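Débarrasser une table à deux bras : vos retours sur la méthode par reprises ?

Dernière mise à jour : 12 janvier
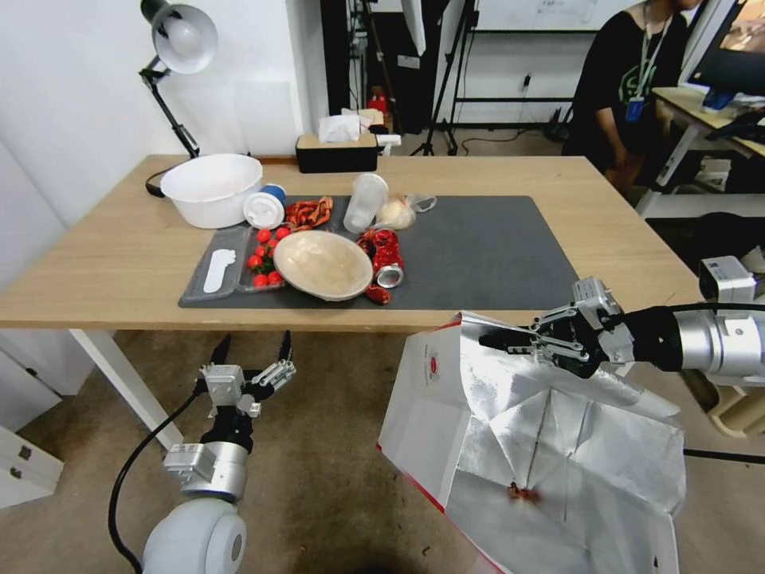 Le protocole, en gros

nulano_bis
Salut à tous ! Je bosse sur le tri d'objets en vrac avec deux bras (projet Clomeck) et je voulais vous montrer notre table d'essai : canette écrasée, gobelet transparent couché, emballages, tomates cerises, et le sac en papier ouvert à droite. L'idée, c'est d'entraîner une première politique sur 561 démos téléopérées, puis de laisser tourner et de reprendre la main dès que ça part de travers - on n'ajoute ensuite que ces reprises au jeu de données. Avec 141 reprises, on fait mieux qu'en doublant les démos de départ. J'étais scié !

tournevis_mou
Mieux sur quoi ? Si tu testes avec les mêmes objets, tu mesures surtout que ta politique connaît ta canette par cœur.

nulano_bis
Les objets sont les mêmes, oui, mais les positions changent à chaque essai. Et le gros du gain vient du gobelet et des couvercles en plastique transparent, que la première version ratait tout le temps.

Paulauskas_fan
Chez nous à Stalport on a essayé un truc du même genre et je suis moins emballé... Les reprises dépendent énormément de l'opérateur. On en avait 3, et l'un d'eux coupait beaucoup trop tôt, du coup la politique hésitait au-dessus du sac sans jamais lâcher.

tournevis_mou
+1, j'ai vu exactement ça. Il faut une consigne écrite pour le moment où on coupe, sinon c'est n'importe quoi.

nulano_bis
Bon, là vous marquez un point, on était 2 à reprendre la main et on n'a rien écrit du tout (oups). Je relance une série avec une consigne et des objets jamais vus, et je poste les courbes ici.

Paulauskas_fan
Mets aussi les échecs séparés par objet, stp ! La moyenne toute seule ne me dit pas grand-chose.

14 commentaires · 9 partages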